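4. Paper stock and the loss of light greys

4.1 Materials

Two uncoated office papers were compared. Lurnik is a bright white sheet made from new fibre. Burnik is a recycled sheet with a warmer shade and a rougher surface. Both were bought in sealed packs and kept in the print room for 24 hours before use, with the packs open at one end. A total of 400 sheets were printed, half on each paper, using the same office laser printer and a single toner cartridge. Toner saving was switched off. The printer was left to warm up before each run, and the first nine sheets of each run were thrown away.

The test page carried a row of grey patches, a page of ordinary text in two sizes, and a smooth ramp from white to black. Patch values were set in the source file and were not changed between runs. Readings were taken at the middle of each patch on a black backing. Where a patch showed a visible fleck of fibre, the reading was moved to the nearest clean spot. This was needed far more often on Burnik.

4.2 Results for flat patches

The two papers gave close results in the dark half of the range. Solid black was slightly weaker on Burnik, which we put down to the rougher surface leaving small gaps in the toner. In the middle greys the recycled sheet printed a little darker than the file called for, as expected from spread of the dot.

The main difference was at the light end. On Lurnik the lightest patch could be told from bare paper by all readers. On Burnik the three lightest patches ran together, and most readers marked them as blank. The shade of the paper itself explains part of this. A recycled sheet starts out darker, so the step from paper to first tint is smaller, and the scatter in the bare sheet is wide enough to cover it. Naheed Usmani repeated the readings with a white backing and found the same order, with a smaller gap between the papers.

4.3 Pictures with soft shading

Flat patches are an easy case. In a picture, a light tint seldom has a hard edge, and the eye has less to hold on to. Pale curved surfaces depend on slow changes within the lightest tenth of the range, while fine dark bands depend on the other end (Figure 3). Screen ruling affects the two in opposite ways: a coarse screen holds light tints better but breaks up narrow lines. 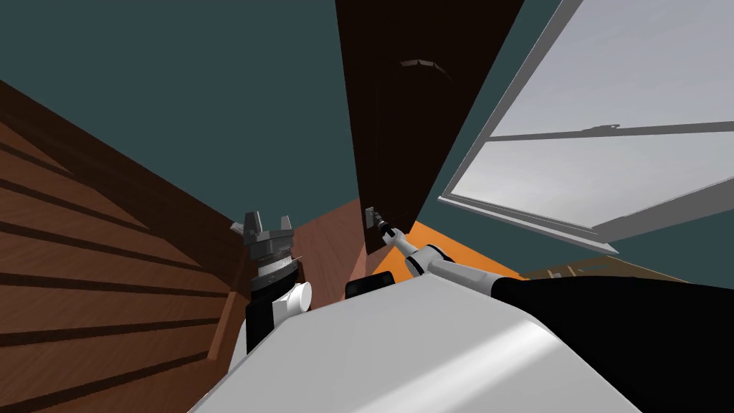
Print and Paper Research Group, Department of Graphic Technology, Standness College

Figure 3. Computer-rendered picture with a pale grey-white body, soft shading on its curves, and bands of dark grey, silver and black with fine ridged edges.

For reports that must go out on recycled stock, we suggest lifting the lightest tints in the source file before printing and leaving the dark half alone. A plain curve with one bend is enough. Stronger correction made text screens look dirty and is not advised. The curve used in Section 5 was drawn by Vojtěch Sýkora from the Burnik readings and has not been tested on other recycled papers.

Humidity was not controlled during the October runs, and this may account for the wider scatter in that set.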